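Right, I said I'd do a thread on learning to swim as a grown adult, so here it is. Kettle's on, I've got half an hour before the school run.

1/ Background: I am 41 and until last September I couldn't swim a stroke. Grew up nowhere near a pool, dodged every lesson going, spent every holiday being the one who "minds the bags". Then my daughter asked why I never came in and I had no good answer for her.

2/ Signed up for the adult beginners' class at Kadbridge baths, Monday nights, quarter past eight. 16 of us in the shallow end looking like we'd been sent there as a punishment. Oldest was 74 and she was the first to put her face in the water. I was the last. By a LOT.

3/ The teacher is called Panagiotis Ververidis and he has the patience of a saint. First lesson was just blowing bubbles. Second lesson, more bubbles. I went home and practised in the washing-up bowl (my husband walked in, walked straight back out again).

4/ Things I wish I'd bought sooner: goggles that fit. My first pair were from the petrol station and leaked from the minute I got in. Also a towelling robe, which I thought was for show-offs, and now I'd wear mine to a wedding.

5/ Breathing was the bit that nearly finished me. I could do the legs, I could sort of do the arms, but the second I turned my head I'd swallow half the pool. What helped was humming on the way out. Just humming into the water, all the way to the turn. Mine is the Nevton bus advert and I'm sorry if you now have it in your head too.

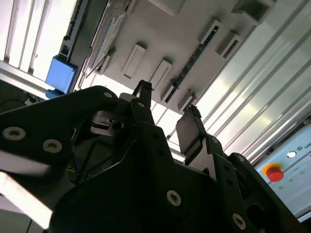 Monday, before swimming

6/ First full length was in week nine. I didn't tell anyone I was going to try it, just pushed off and kept humming. Grabbed the rail at the other end and burst into tears, goggles full, everyone clapping. Mortifying! Would do it again tomorrow.

7/ Since then I've been writing my lengths on the back of the kitchen calendar and I'm up to 251. Slow ones, mostly breaststroke, with a lot of stopping to "adjust my goggles". They all count.

8/ If you're thinking about it, ring your local baths and ask for the adult beginners' times. Ours is £6 a go and you can borrow a float. Go and have a look from the café first if you're nervous, I did that twice.

9/ Front crawl next. Someone in the class does it beautifully and I've asked her to show me the arms after half term. Will report back, got to go and find some school shoes.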